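Filed under: Food near campus, Complaints

Lalteo ends the points

Posted by Estíbaliz Goicoechea on Nov 28, 2023
Last updated in December

Lalteo, the noodle place on Wundenach Street, is closing its points program at the end of the semester. The email came during my morning lecture and I read it twice. Points earned so far can be used until the last day of finals, and after that they are gone. I have 3169 of them. 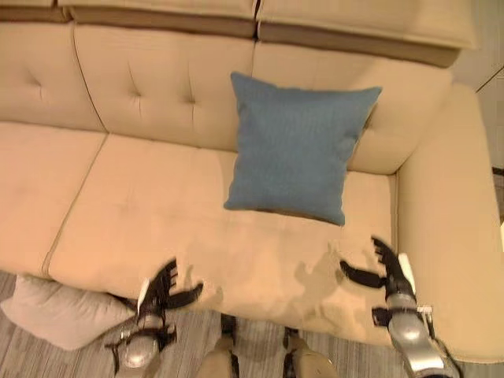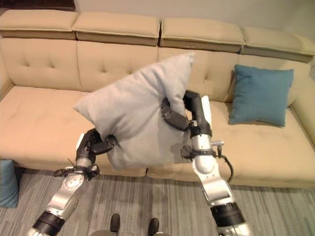 What the points were worth

A dollar got you 15 points. A side of dumplings cost 600 and a large bowl cost 1,800. That means I can get one large bowl and two sides of dumplings, with a few points left over that will buy nothing. I have been eating there since the second week of my first year, mostly the sesame noodles with the cucumber on the side, and I had been saving because the old poster by the register said a catering tray was coming to the rewards menu. The tray never got a number next to it. The poster came down over the summer when they painted.

My roommate Pai has 3737 points and eats there less than I do. She used to pick up the order for her whole lab group and put it on her own phone number. I knew this was going on and I don't think it was wrong, but I would like it written down somewhere.

What replaces it

An app. You order ahead, you pick a time, and there is a "member price" on some of the bowls. I compared it with the paper menu I keep on the fridge. The member price for the sesame noodles is what everyone paid last spring. The spicy pork one is a quarter cheaper. The soup isn't on the member list.

I tried ordering ahead on Monday. The app said my food would be ready at noon. I got there at noon and the line was the same line as always, with the app people standing in it too, holding up their phones. It took over 15 minutes. When I reached the counter the man asked what I wanted, and I told him I had already ordered, and he asked what it was so he could find it. The food was good. The food is always good, and that is most of the problem, since I am going to keep going.

Other options

Clonitz, across from the gym, still has a paper card. You buy nine sandwiches and get one. The bread is dry by midafternoon and they close at four, but the card fits in a wallet and has no opinion about my location settings. The cart by the library has no program at all and the guy sometimes throws in a samosa if it's late.

What I plan to do

I'll use the large bowl on the last day of classes and the dumplings during finals, one side before each of my two written exams. Pai wants to spend all of hers at once on dumplings and have people over. She has invited me, and I said I would bring drinks.

Update: You can't redeem more than one reward per visit. It says so at the bottom of the email. Pai is going to have to make six trips.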